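3.2 Block placement task

In the Quan simulator, the policy must put a block into one compartment of a shelf. We collected 300 demonstrations.

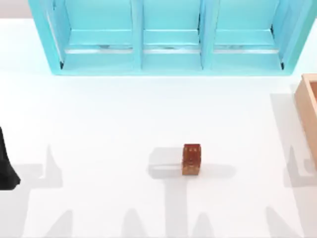
Figure 4. Overhead view of the task, with the block on the table and the three-compartment shelf empty.

The second input comes from a camera low above the table.
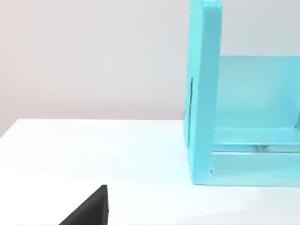
Both views are encoded separately and joined before the action head, which predicts eight steps at once. Training was stopped after 3000 updates.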